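4.2 Replies from authors

We wrote to 70 authors whose papers had been shared by a well-known public speaker. Of these, 13 said the post was the first sign that anyone outside their field had read the work. Most had not kept a copy of it.

Figure 3. Dark clothes on a patchwork-print bedspread. 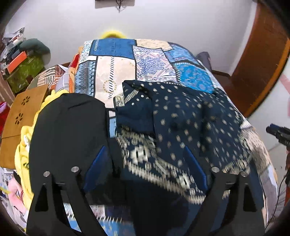
Thulani Botha wrote that one short post brought him more mail than the paper had in years, and that few of the senders had opened the paper itself.

Download counts were available for 20 papers only, so we do not test this claim.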